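Folding table: brown-gray spots on a white top, safe to fold shirts on?

starkthorpe_r
Member, 491 posts

We fold event shirts on a white table in the stockroom, in batches of 750. The top has picked up a patch of small spots that wiping with dish soap does not shift. I need to know whether to treat the surface or cover it before the August batch.

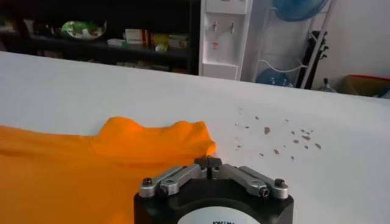 Folding itself is not the issue. Each shirt is laid out flat, smoothed from the hem up, then folded to a rectangle. My concern is transfer. The marks run from specks to blotches the size of a fingertip, and the orange shirt is lying right next to them. Orange hides a fair amount. The next order is white.

Meseso
Moderator

Test before treating. Press a damp white cloth on the patch for 3 minutes. No color on the cloth means no transfer to dry cotton. Leave it alone in that case.

benmoussa_k
Member

Disagree. A dry shirt dragged across residue can still pick it up — I have rejected shirts for exactly that. Cover the top with plain paper and change it every Sunday.

Meseso
Moderator

Paper slides and creases. A fixed cotton pad holds the hem still while you turn the sides in.

starkthorpe_r
Member, 491 posts

Folded state. The shirt clears the specks once it is down to a rectangle, and the bottom hem still shows soft wrinkles.

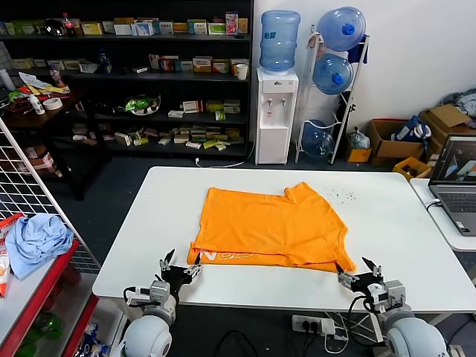 Re: hem wrinkles and pad size

Drostgate
Member

Smooth the hem before the last fold, with the layers level. For the pad, 700 mm wide is enough for adult sizes.

Rosalind Fitzsimmons
Member

700 is tight for anything above XL with the sleeves out. I would cover the full top and skip the argument about spots.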